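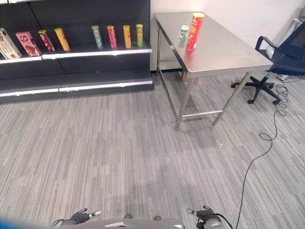

Is a first aid course PDF from Grimport worth paying for?

virneck247
14/06/2022
Found a trauma care handbook as a PDF on Grimport for four dollars. The listing says over 200 pages. The print copy costs 100. Has anyone bought one? Sounds too cheap to me.

Wilczyńska
I'd pass. Check the edition first – old ones still teach steps that have been dropped. And no PDF gets you a card. You need the hands-on class.

voseck
got one in january, half the pages were blank. still waiting on a refund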